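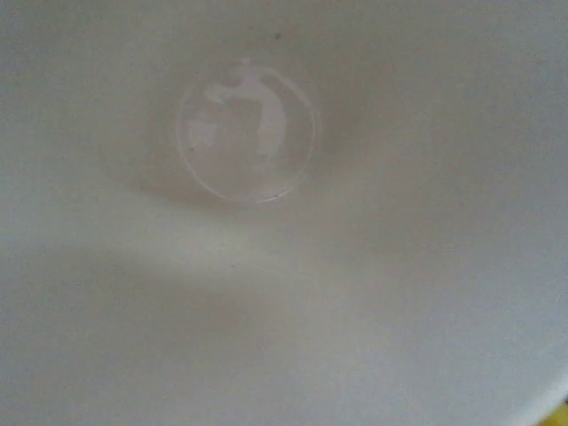

Bring your own bowl and you won't be charged the dollar, regulars at the Bristunlow community lunch were told on Tue 24 May, and one of them replied that she had been asking for that since November.

The lunch, held at the Altulau Hall, is dropping throwaway containers and moving to plain white bowls. Organisers have bought 300 of them with a $2,000 council grant. The rest of the money went on drying racks and a second sink.

The hall threw out some 4,000 takeaway tubs last year, most of them after the soup days.

Bowls can be taken home and returned within 5 days - the drop-off tub is inside the Flindovow Street door. Chipped ones should be handed in at the counter.

Lunch is served from noon.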